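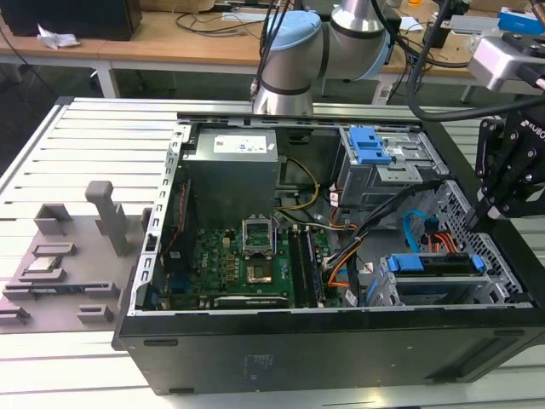

Open computer case with the processor socket empty.

May 7, 2019

I listened to the new record of Purnetti four times this week, and I want to write something about it before I become too used to it.

For readers who don't know them: Purnetti are a duo, Aaliyah Paquette on voice and accordion and Trevor Ross on guitar. I found them by accident in a small club in Bresa, when I went to hear another band which was late. They played for thirty people, and half of us were waiting at the bar. After the second song I stopped waiting for the other band.

The first album was recorded in one kitchen and you can hear it. This one, called Urkero, was made in a proper studio, and I was a little afraid of that. The voice is closer now and the guitar has more low notes. In "Pelletier," the long song that opens the second side, Trevor plays the same four chords for almost seven minutes and Aaliyah enters only after the third. I was bored with it the first evening. The second evening I played it again in the dark and I understood better what they want.

I don't like everything. There are drums on two songs, played by a guest, and they are too loud for such quiet words. The last song stops very suddenly. Maybe it is on purpose, but each time I look at the player to see if something is broken.

There are 10 songs. The vinyl was pressed in 2000 copies and mine has the number 169 written by hand on the back, with blue pen. I paid a bit more for it than I usually pay, and my wife has asked where we will put it, because the shelf is full already since August.

They will play again in Bresa this summer, this time in the old market hall, which holds up to 3000 people. I am happy for them, and a little sad for the club. I have bought two tickets. If somebody among you has heard them on this tour, please write me in the comments if they play "Pelletier" in the full length.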